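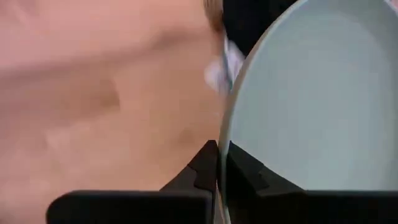
Fig. 4-1. Plate, plain face.

4. Setting up the Grosta mug press

This section covers unpacking, installation, first warm-up and the test print. It applies to the Bommont Grosta press with the standard mug element fitted. For the optional latte element (part no. 2933), read section 7 before starting.

The press is intended for coated ceramic mugs and coated metal cups. Flat items need the plate attachment, described in section 8.

4.1 Before you start

Check that the carton contains the following:

Press body with handle
Mug element, already fitted
Mains lead
Heat-resistant gloves, one pair
Roll of heat tape
Pack of Politis transfer paper, sample size
Spare pressure knob (part no. 1472)

If anything is missing, contact the supplier before switching on. Keep the carton and the foam inserts until the test print is complete.

Place the press on a level surface that can bear heat. Leave a clear space behind the body for ventilation and enough room in front to lower the handle fully. The mains lead must not pass over or behind the element.

CAUTION: The element and the inner face of the clamp become hot enough to burn skin. Wear the gloves supplied whenever the press is switched on and until it has cooled completely.

CAUTION: Do not close the clamp on an empty element while heating. The silicone layer may be permanently damaged.

4.2 Fitting the handle

1. Make sure the press is unplugged.
2. Remove the transport strap from the clamp and pull out the foam block.
3. Slide the handle into the bracket, with the grip facing away from the control panel.
4. Insert the locking pin from the left and turn it until it clicks.
5. Raise and lower the handle several times. It should move freely through its whole travel.

Note: A slight smell of rubber from the clamp is normal on a new press and fades after the first few print runs.

4.3 Setting the pressure

Pressure is set by the knob on the front of the clamp. Turning it clockwise tightens the clamp; turning it anticlockwise loosens it. The correct setting depends on the outside diameter of the mug, so it must be checked whenever you change to a different style or supplier.

1. With the press cold, place an unprinted mug in the element, handle towards you.
2. Turn the knob anticlockwise until the clamp closes with no resistance.
3. Open the clamp, turn the knob clockwise by half a turn and close it again.
4. Repeat step 3 until the clamp closes with firm, even resistance and the mug cannot be turned by hand.
5. Open the clamp and remove the mug.

CAUTION: Excess pressure can crack a ceramic mug during heating. If you need both hands to close the clamp, the pressure is too high.

4.4 First warm-up

1. Place a mug in the element and close the clamp.
2. Connect the mains lead and set the rear switch to ON. The display shows the software version, then the word READY.
3. Press MODE until the display shows WARM.
4. Press START. The amber lamp lights.
5. Leave the press to warm for 15 minutes. The lamp turns green when the element has reached working temperature.

Some light vapour may be given off during the first warm-up. Open a window if the room is small. If the vapour is dark, or continues after the lamp has turned green, switch off at the wall and refer to section 10.

The mug used for warm-up should be set aside and not sold.

4.5 Preparing the artwork

Artwork for a wrapped mug must be mirrored before printing. Most drawing programs have this option in the print window. The Etuteo layout program supplied with the press mirrors the artwork by default; if you also mirror it in the printer settings, the text will come out reversed on the mug.

1. Open Etuteo and choose the template that matches your mug.
2. Place the emblem or lettering inside the dashed line. Anything outside it may fall under the curve of the handle and print unevenly.
3. Select the paper profile marked Politis.
4. Print on the coated side of the paper, which is the whiter of the two.
5. Leave the sheet flat until the ink is dry to the touch.
6. Trim the sheet to the outer line.

Note: Large areas of solid red or black show dust more readily than line work. Wipe the mug with a lint-free cloth immediately before applying the sheet.
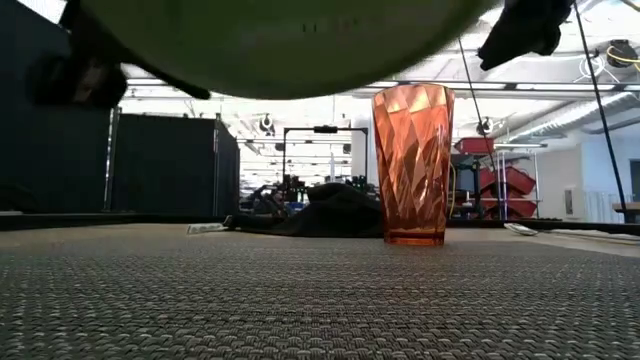 Can the same settings be used for metal cups and ceramic mugs?
Use the METAL programme for metal cups, as thin walls heat faster than ceramic and the colours will shift if the cup is left in for the full ceramic time. The pressure must also be reset, following 4.3.

4.6 Test print

1. Wrap the trimmed sheet round the mug with the printed side against the coating.
2. Fix both ends with heat tape. The sheet must lie flat with no creases or air gaps. Tape should not cross the printed area.
3. Put on the gloves. Open the clamp and remove the warm-up mug.
4. Place the test mug in the element, handle towards you, and close the clamp.
5. Press MODE until the display shows CERAMIC, then press START. The timer counts down.
6. When the buzzer sounds, open the clamp and lift the mug out by its handle.
7. Stand the mug on a heatproof mat and peel off the sheet in one movement.
8. Allow the mug to cool in still air. Do not place it in water.

CAUTION: The mug handle will also be hot. Keep the gloves on.

4.7 Checking the result

Examine the test mug in daylight if possible.

Pale print all over: the time is too short or the pressure too low. Increase the pressure by a quarter turn first. Change the time only if this has no effect.

Pale print at top or bottom: the mug is not parallel to the element. Reseat it and check that the clamp closes evenly. Strongly tapered mugs cannot be printed on the standard element.

Brown tint or blurred edges: the time is too long. Shorten it in the USER menu, one step at a time.

Double image: the sheet moved. Use more tape, and peel in one movement.

Reversed lettering: the artwork was mirrored twice, or not at all. See 4.5.

Speckles: dust or damp paper. Store opened packs of paper in the resealable sleeve.

Once a result is satisfactory, note the programme, the time and the knob position for that style of mug. The settings are kept in memory when the press is switched off, but the knob position is not recorded.

4.8 Cycle counter

The press counts each completed cycle. To read the counter, hold MODE while switching on at the rear. The display shows SERVICE when the count reaches 3000. The press will continue to work, but the silicone layer should be inspected as described in section 9 and the element replaced if the surface is split or hardened.

Warm-up cycles are not included in the count. The counter can be reset only after SERVICE has been displayed.

4.9 Switching off

1. Open the clamp and remove any mug.
2. Set the rear switch to OFF.
3. Leave the clamp open until the element is cold.
4. Disconnect the mains lead and fit the dust cover.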